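Ticket 104 — Orka electric steamer, buns coming out wet on top and steamer clicking off early
Opened by: Viera Šimko
Handled by: Anežka Halás, Skondik customer help
Status: Closed

Viera Šimko, 9:40 am

Hello and good morning, and I'm sorry in advance, because I tend to write long ones. We bought the Orka in March and I have loved it for dumplings and for corn, and it does a beautiful piece of fish. Buns are another story. I make them plain, with no filling, the same dough my mother-in-law taught me, and in the old stovetop pot they never gave me any trouble. In the Orka the tops get little wet craters, and the batch before last wrinkled up like a thumb in the bath. On top of that, the cooker clicks off before the timer in my pocket says it should. I set the knob to 15 and I do wait for steam before the buns go in. Is it me or the pot?

Anežka Halás, 10:25 am

Hi Viera, long ones are welcome, they save me asking! It may be a bit of both. Could you tell me how much water you put in, whether the buns sit on paper or straight on the tray, and what you do with the lid at the end? A photo of everything set out would help me too.

Viera Šimko, 11:50 am

Water to the line, straight on the tray with a dab of oil, and I take the lid off the second it clicks because I'm impatient and so is everyone else in the house.
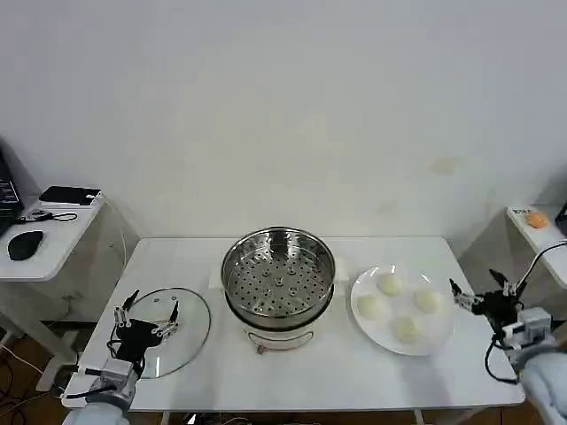
The wet tops sound to me like drips, and I should have thought of it sooner, since the old pot had a cloth tied round its cover. I've got four on the plate for you, and from up there the tops look smooth enough, so please don't judge the whole ticket by those, the bad ones got eaten. The round glass lid is lying flat on the left, and the folded paper towel is tucked in behind the pot. You can see down to the tray as well, all those small holes and the little raised ring in the middle. Should I be keeping the buns off that ring? I never know whether to put one there.

Anežka Halás, 1:15 pm

Thank you, that's very clear. Leave the ring open and set the buns around it with a finger or two between them, as they swell. Four is a comfortable number for that tray. Now please try this:

Wrap the glass lid in a thin cotton dish towel and knot the corners over the top, well away from the cooker base.
Put a square of parchment under each bun.
When it clicks off, leave the lid alone for five minutes, then tilt it away from you.

About the early click: the knob starts counting when you turn it, so the heating-up is using some of your 15. Turn it back up to 15 once the buns are in. Also, is there anything near the pot that shouldn't be near steam?
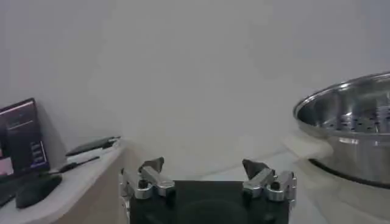

Moving the pot has been on my mind too, if I'm truthful, though my husband Leonardo Pagano likes things where they are and says the outlet is handy. There's a desk in the same room, the white one with the pale wood-colored front edge, and the monitor is on it with its dark screen with a column of little purple-outlined buttons. Would you worry about steam and a monitor in one room? I could carry the pot to the kitchen counter, only it's under the cupboards there.
(Viera Šimko, 2:05 pm)

Anežka Halás, 2:30 pm

In one room is fine, side by side I wouldn't. Give it a good arm's length from anything electronic, and please don't put it under the cupboards — the steam goes straight up and the bottoms of the doors will suffer. How close is it to the wall?

Viera Šimko, 2:45 pm

Closer than I'd like now that you mention it. I'll pull the table out a bit before the next batch. There are two faded marks on the wall over a white tabletop in there, a bigger tan one and a smaller yellowish one lower down, and I'd like to know if they're anything to do with steaming.

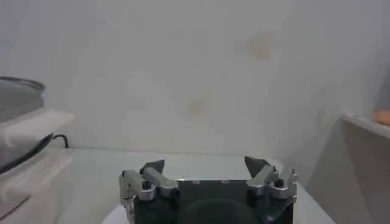
Page 2

Anežka Halás, 3:10 pm

I can't tell you what made them, I'm afraid. Plain steam doesn't usually leave a color by itself, but it can bring out something already in the paint. Try a damp sponge with a drop of dish soap on the smaller one first. If it doesn't budge, ask at a paint store before you scrub.

Viera Šimko, 6:20 pm

Reporting back! Towel on the lid, parchment underneath, knob turned up again after the buns went in, and I sat on my hands for the five minutes. No craters. One had a small dent on the side where I'd put it too near its neighbor, and that one was mine anyway. It clicked off just when my pocket timer rang. The sponge I haven't tried yet, Leonardo wants to do the wall himself. Can I do 2 batches one after the other, or does it need a rest?

Anežka Halás, 6:35 pm

So glad! No rest needed, but top up with hot water to the line between batches and wipe the lid dry. I'm closing this one; reply here if the clicking comes back and it will reopen by itself.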